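Notebook, accessible programs corner, 25 October 2023

Geeta and I spent the morning on the large-print shelf labels again, and I'm happy to say we finally have a size we both like. We'd been going back and forth since September between 38 point and 50 point (I was stubborn about 38, I admit it, the shelves look so tidy that way!), but Bimla Negi came by on her way to the book club and read the 50s from the end of the aisle without her magnifier, and with the 38s she had to walk right up. So 50 it is. The long author names will need two lines and I'll just have to make my peace with that.

The matte card stock is much better than the shiny one under the ceiling lights. We have 27 sheets left. Kiran, if you're reading this, please don't use them for the bake sale signs, there's plenty of the yellow in the cupboard.

Next, the tactile floor plan. Version two went back in the drawer. The raised lines for the walls are fine, but the restroom symbol and the elevator symbol feel nearly the same under a fingertip, and Neelam mixed them up both times with her eyes shut. I want to try a plain raised square for the elevator and leave the restroom as it is. I also want the "you are here" dot a good bit taller. Hrefna thinks the whole plan should be tilted toward the reader like a music stand, and I'm coming around to that, though it has to stay low enough for someone in a wheelchair to get their knees under the shelf.

Braille on the plan still needs a proofread. I don't trust my own checking at all, I see what I expect to see.

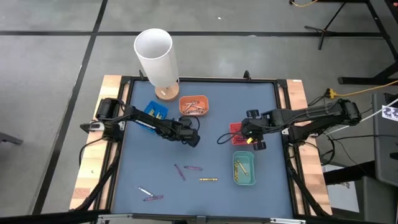
Quiet hour sign-up: the online form times out before slow typists can finish it, and when it does it throws away everything they've written, which is a miserable thing to do to a person. Geeta has asked for the limit to be lifted altogether. Until then we take names by phone or at the desk, and whoever answers should read the details back slowly.

To do:
Reprint the large-print run, A to F first
New elevator square, taller dot
Ask Hrefna for her sketch of the tilted stand
Call Bimla and thank her properly
Find out who has the good paper trimmer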